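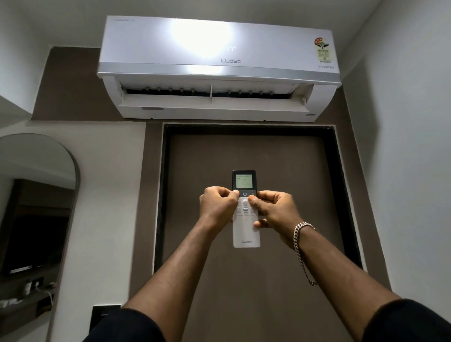 Buying and running a split AC: frequently asked questions

We get the same questions over and over at Climar, mostly from people who have already been talked into something by a salesperson and want to know if they should worry. Sometimes they should. We don't sell air conditioners. We write about them, we pay for the ones we test, and we have grown suspicious of most of what is printed on the box.

Last updated 30th April.

Is an inverter model worth the extra money?

Sometimes. An inverter compressor can slow down once the room is near the set temperature, where an older fixed-speed one shuts off and starts again at full power. If you run the thing eight hours a night, you will probably earn back the difference. If you cool a guest room twice a year, you won't, and no amount of chart-waving in the showroom changes that. Ask the seller how many hours a day their savings figure assumes. Most can't tell you. The ones who can will usually name a number of hours you would never use.

How much will it save me?

We don't know, and neither does the brochure. A reader in Tratton sent us her meter readings for two summers, one with her old window unit and one with a new inverter split in the same bedroom. She used 301 fewer units in the second summer. That sounds good until you learn she also put up heavy curtains and was away for most of June. We'd love to credit the new machine. We can't.

What do the stars or colored bands on the rating sticker mean?

They tell you how the model did in a standard test, compared with other models of similar type. The sticker is useful for comparing two units side by side in a store. It's much less useful for predicting your bill, which depends on your walls, your windows, your habits and what you pay for power. Check the year on the label too. Rating rules get tightened now and then, and a unit that earned a top rating under the old rules may rate lower under the new ones. Old stock with a flattering label does get sold, and the discount on it is often smaller than it should be.

Does setting it to the lowest temperature cool the room faster?

On most units it doesn't do much. The number is a target. A unit already working at full output has nothing extra to give because you asked for 16 and not 24. What you do get is a machine that keeps pushing long after you would have been comfortable. Some inverter models do ramp up a bit more when the gap is large, so the people who swear by this trick aren't completely wrong. They are still paying for it.

Try 24 or 25 with a ceiling fan on low. If you hate it, go down a degree at a time.

What size do I need?

The usual advice is to go by floor area, and the usual advice is lazy. A top-floor room under a bare concrete roof can need a good deal more cooling than the same room two floors down. West-facing glass matters. So does a kitchen that opens onto the room. A seller who asks only for the square footage is guessing. A seller who doesn't even ask that is clearing stock.

Bigger isn't safer, either. An oversized fixed-speed unit chills the air quickly, shuts off, and leaves the room cold and clammy.

Can I just install it myself?

The indoor half, maybe, if you are handy and own a level. The rest needs flare joints, a vacuum pump and somebody who is qualified to work on refrigerant and mains wiring. We have seen the videos that make it look like an afternoon's work. We have also had the emails from people who watched them. Get it installed properly and keep the paperwork, as some warranties depend on it.

The installer says he doesn't need a vacuum pump. Is that okay?

No. Some installers let a little refrigerant out to push the air from the pipes and call it done. It's quick, and it can leave air and moisture in the system. It also wastes refrigerant that should have stayed where it was. Ask before booking. If the answer is "we never have any complaints," book someone else.

How high on the wall should it go?

Follow the clearances in the manual, which vary by model. Too close to the ceiling and the unit can't draw in enough air from the top. Too low and you get a cold draft on your neck. Leave room for the filters to come out as well. We visited a home in Vashisht where a bookcase had been built right up to the unit, and cleaning the filters meant taking a shelf down first.

How often should I clean the filters?

Every two weeks in heavy use, more often if you live on a dusty road or have a shedding dog. Switch the unit off at the mains, lift the front panel, slide the filters out, rinse them, and let them dry completely in the shade before putting them back. This is the one bit of maintenance that we are sure pays for itself, and it costs nothing.

Do I need a yearly service contract?

We're doubtful. One reader was quoted 2,386 for a yearly plan by a firm called Vitodau. When we read the terms, it covered two visits, and each visit was a filter wash, a wipe-down and a "performance check" that nobody could define for us on the phone. The same firm charged 429 for a single visit without the plan. Do the arithmetic before you sign anything.

A proper deep clean of the coil and blower once a year is worth having if the unit works hard. Just buy it as a single job, and ask what is included.

My technician says it needs a gas top-up every summer. Does it?

A sealed system doesn't use up its refrigerant. If the level is low, it leaked. Topping it up without finding the leak means you will be paying again next year, which suits one of the two people in the conversation. Ask for a leak test and ask to see the pressure reading. Weak cooling is also very often a dirty filter or a blocked outdoor coil, so rule those out first.

What about the "anti-virus" and "health" filters?

They may catch some finer dust when new. Past that, look for the test behind the claim: who ran it, in what size of box, and for how long. A result from a small sealed chamber tells you little about a bedroom with a door that opens. Replacement filters can also be hard to find a few years on. If clean air is what you want, price a separate purifier first.

Why is water dripping from the indoor unit?

Usually the drain line is blocked, or the unit was hung so that water runs away from the drain. The first is a simple fix. The second is the installer's problem and he should come back for free. Ice on the coil can also cause it, and then you are back to dirty filters or low refrigerant. Turn it off until you know.

Do voltage stabilizers still make sense?

It depends on where you live. Plenty of newer units say they can handle a wide voltage range on their own, and the range is printed in the manual. If your supply stays inside it, a stabilizer is one more box on the wall. If your lights dim every evening, get one, and check whether the warranty says anything about it.

Is the long compressor warranty as good as it sounds?

Read the page after the one with the big number on it. A long warranty on the compressor often leaves the circuit board, the fan motor and the coil on much shorter cover. Labor, transport and refrigerant may be extra. In our mailbag, it's the circuit board that people write in about.

Can I send you my quote to look at?

Yes. Take out your address and phone number first. We read the first 20 we get each month and reply to those in order. We won't tell you which brand to buy, and we don't take commission from anyone whose name comes up.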